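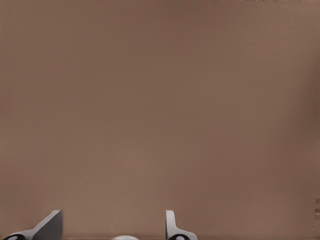
*Left wrist view, simulation render, gripper open.*

# Wrist views with little visual content: keep, mask or drop?

**ascombe_sim** wrote:

Our group at Ascombe is preparing a short methods note on camera dropout during policy training, and we would welcome comment before it goes out for internal review. The render at the top of this post is typical of the views in question. The fingers are open, nothing is held, and the remainder is one plain brown surface.

The method is simple. For each training step we compute a score for the wrist view, based on local contrast outside a fixed gripper mask. When the score falls below a threshold, the wrist view is replaced by a learned blank token and the policy must rely on the remaining cameras and joint positions. We call the procedure Raneo.

We trained on 157 simulated episodes and tested on a separate set. With Raneo enabled, 87 percent of test episodes were completed. The baseline, which received every wrist view unchanged, completed 8 percentage points fewer. Both policies used the same network and the same training schedule.

Our provisional conclusion is that low-content wrist views should be masked by default. We ask whether others have obtained a similar result.

---

**bukton_controls** wrote:

Thank you for posting this in advance of the note. I do not agree with the conclusion as worded.

A view such as yours has little contrast, but it still carries information. It tells the policy that no object is between the fingers and that a large surface occupies most of the view. Slow changes in shading can also depend on the pose of the wrist. A contrast score will treat all of this as absence of content.

I would also ask how many training seeds were used. A difference of 8 points may be within the usual spread for a data set of that size.

---

**ascombe_sim** wrote:

We used 2 seeds for each condition. The gain appeared in both, although it was smaller in the second. We accept that this is a weak basis for a default setting and will say so in the note.

On the first point, we considered shading as a cue and judged it too faint to be useful. We did not test that judgment directly.

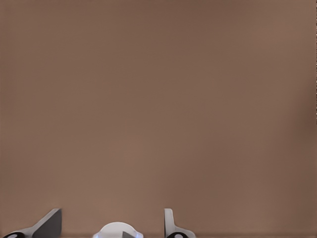 The threshold was set by hand on a small group of views that two of us had sorted as "informative" or "not informative." Agreement between us was good at the extremes and poor in the middle. Thin features at the border were the main cause of dispute. One of us counted any edge at all as useful, and the other wanted to see enough of an object to name it. The score as written gives such features almost no weight.

---

**abubakar_lab_admin** wrote:

Speaking for the Abubakar simulation group: we ran a comparable procedure in December and saw no improvement. Our policy received longer image histories, so it may already have learned to pass over uninformative views. I would suggest that the authors report history length next to the main result.

I would also advise against the word "blank" in the note. A reader may take it to mean a failed or missing render. "Low-contrast" is more accurate and will cause fewer questions.

---

**bukton_controls** wrote:

I support the change in wording.

The treatment of border features concerns me more than the seeds do. A narrow strip at the side of a wrist view may be the first sign of something just outside it. If the score discards that strip, the policy loses the cue at the moment when a small correction would be cheapest. Please consider a control in which the same share of wrist views is masked at random. If random masking gives the same gain, the benefit comes from ordinary regularization and the contrast score is doing no work.

---

**ascombe_sim** wrote:

That is a fair request, and the random control should have been in the first set of runs. It will be added before the note is circulated. We will also report history length and replace "blank" in the main text. The token itself will keep its name in the code, as the configuration files depend on it.

We do not intend to withdraw the result. The policy trained with Raneo performed better under the conditions stated - whether the contrast score is the cause remains open.

---

**abubakar_lab_admin** wrote:

Agreed. Kindly publish the gripper mask with the configuration files. Our mask was drawn for a different finger shape, and a loose mask will count finger edges as contrast. We can rerun our comparison with yours and post the outcome in this thread.

---

**ascombe_sim** wrote:

The mask will be placed in the shared folder with the threshold values and the sorted views. Please use the version marked for the left wrist. The right wrist mask is still under revision.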